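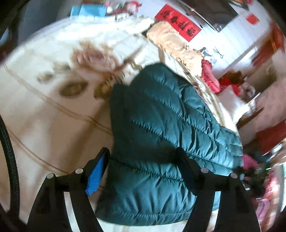
Kacper Kwiatkowski wrote in May that folding is the part of the shift he would hand over first, and that padded jackets are what slow him down.

Projects > Gondura > Progress reports

Progress report to Makeo, June 6, 2020

His note shaped this period's work. We moved outerwear ahead of shirts and logged 440 handling runs, all with the hand-held gripper. Thick sleeves remain the hardest part: the fingers close on the padding and the fabric underneath stays where it is.

Staff at the Kubiak returns site have asked what happens to their hours. The agreed position is unchanged — no post is cut during the pilot. Of the 32 people on the folding line, 15 have been trained to record and check runs. Several say the checking is easier on the shoulders but duller, and two have asked to go back to the line. Both requests were granted.

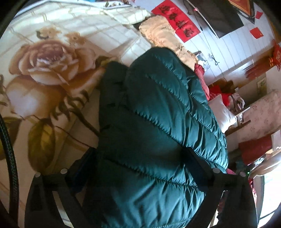
Fig. 2. Jacket work on a bed, with black straps at the lower sleeve.

Strap comfort came up at every staff meeting. We have ordered softer straps from Taso and will shorten recording sessions to 31 minutes once they arrive.

Next period: zippers, hoods, and a revised rota. The budget is on track.

Tarık Kurtuluş

2 comments | 3 shares
Contact | © 2020 Gondura | Back to top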